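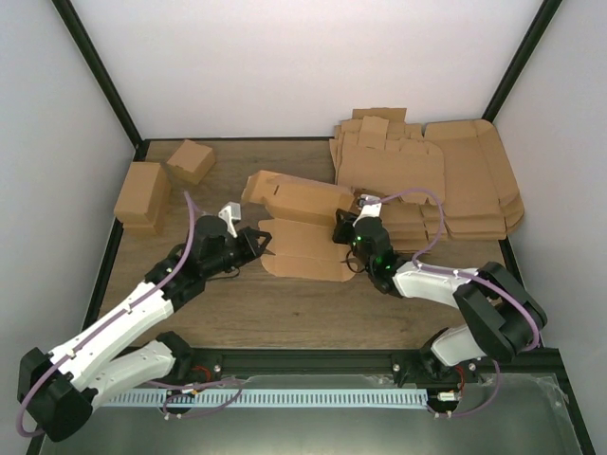 Equipment planning update, April 2024

Hello all, and thanks for letting me send this one in as a plain note instead of the usual form. I've spent most of the past month on prices, and I'd like you to see where the money might go before I ask for any of it.

The short version is that the box folding cell works well enough to plan around. We have the two arms on the one table, flat blanks stacked at the back, and they're folding the small cartons that Lemmont orders from us. In March we ran 162 blanks through it and 23 needed a person to step in, mostly at the tab and slot stage (those little tabs are a pain even by hand!).

So, what to buy. Jidska quoted for a second pair of arms, with delivery in up to 19 weeks, and Yan came back quicker but wanted us on their own controller, and I'm not keen on running two systems side by side. My preference is Jidska, with the order going in before the summer so we're not caught out by the autumn rush.

I'd also like to put a bit aside for spare gripper fingers and cables. We left spares out of the first budget completely — my fault, I was trying to keep the total down — and I don't want to do that again.

The enclosure for the second table can wait. Clovuvlow will hold their price until the end of June, and I still need to measure up by the loading door.

What I need from you is a yes or no on the Jidska deposit. The full quotes are in the shared folder, and I can ring anyone who'd like to go through them.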